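Our Visit to the Sakumau Shrine
16/07/2023

We left Lidano before sunrise, seventeen of us in one small bus, and by the time the road started climbing everybody was wide awake and hanging out of the windows. I had wanted to see the shrine at Sakumau for years, and I loved every minute of it!

You leave your shoes at the lower gate and go up on foot. There are almost 300 steps, worn smooth in the middle, so keep to the sides. Tahira Virk took us around. She has worked on the repairs since the old roof came down, and she knows every beam (and most of the pigeons). The prayer hall is small and cool, with 3 arched doors facing the valley. The carved lamp niche on the north wall is older than the hall itself, and the masons built around it.

Lionel Fleury asked about the bell, and that got us a trip up the tower, which isn't normally open. What a view! You can see all the way to Alva, river and all.

Lunch was rice and lentils in the pilgrims' kitchen. At the November festival they feed 3,000 people from the same four stoves, and Adeel Swati, who runs it, was already talking about onions.
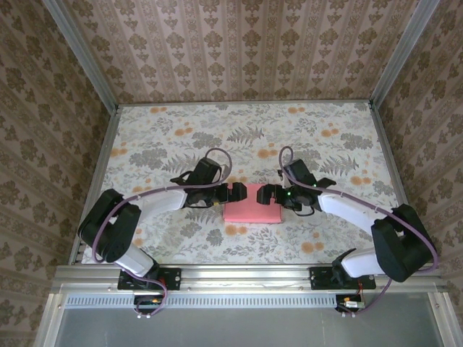
Two arms over the pink block.

We stayed for evening prayers and got back to the bus in the dark. Bring socks, as the stone gets cold up there. Shoaib Sial is taking names for the next trip, to Rosance.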